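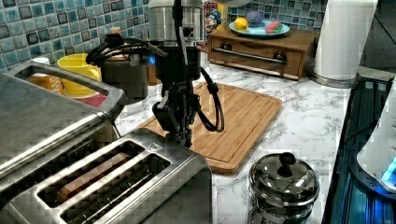

Unit 3: Comparing Two-Finger Grippers in the Kitchen Bay

Welcome back, everybody. In the last unit we spent a lot of time on the arm itself (joint limits, payload, all those lovely transforms), and this time we move down to the last few inches, where most of your trouble is going to come from for the rest of the term. I promised I would keep this handout short and I have already failed at that, so please get yourself something to drink and read the whole thing before your lab slot.

We have two grippers to compare, the Harkamitz and the Rulel. Both are parallel two-finger designs, both bolt to the same wrist plate, and both will run from the Grewal controller without any change to your code apart from one line in the settings file. On paper they look like near twins. The Harkamitz opens to 80 millimeters and has stiff fingers. The Rulel opens a bit less and has fingers with some give in them, and people tend to love it or hate it depending on which object they tried first. Please don't pick a favorite until you have run the full set!

What we mean by "better"

Students often hand in a single success rate and leave it there. A success rate is a fine thing to have, but it mixes together at least four different questions, and I would like you to keep them apart in your notebook:

Did the fingers reach the object without bumping anything on the way down?
Did they close on the part you were aiming for?
Did the object stay put in the grip during the lift?
Did it go down where you wanted it, the right way up?

A gripper can be wonderful at the third and hopeless at the first. A kitchen counter is a crowded place, and a tall toaster or the domed lid of a pot takes away approach angles you would have had for free on a bare bench. When you plan a descent, think about the whole wrist and not only the fingertips. The wrist is wider than you remember, and it is the wrist that hits things.

A word about cables

Every year somebody loses an afternoon to cables. The loops on this arm need to be long enough to let the wrist turn all the way, which means they also hang low enough to catch a mug handle. Before you run any new path, jog the arm through it at the slowest speed with your hand near the stop button, and watch the cables the entire time. If a loop pulls tight or brushes the counter, change the path. Please don't tape the cable to the wrist. It works beautifully until the wrist turns the other way.

Surfaces that fool the camera

Shiny metal is hard on depth cameras. A polished pot lid will reflect the toaster, the counter and the arm itself, and the depth reading you get back may have holes in it or may put the surface well behind where it really is. Glossy wall tile does something similar in a milder way. For the metal objects, take your target height from the color view and the known counter height, and write down that you did so. A wooden cutting board, bless it, is about as friendly a surface as you will ever get, so use the board for your calibration touches. Aim for the flat middle and stay out of the juice groove, where a fingertip can drop just far enough to spoil your zero.

Running the comparison

Start with the Harkamitz. Home the arm, zero on the board, then work through the object list in the order given, using the same start pose each time. Switch to the Rulel and repeat. Set the closing force to the value in the settings file for your section and leave it alone between grippers, even when you are tempted (you will be tempted by the fruit).

The Piltalthorpe logger saves 3000 samples per trial and then stops without a peep, so begin logging when the fingers start down and no earlier. If you need more room, lower the sampling rate and say so in your notes.

Logs go in the course folder under code 3289, one file per trial, with the gripper name first. Bring your notebook to the April session, along with one grasp that went wrong in a way you can't explain yet.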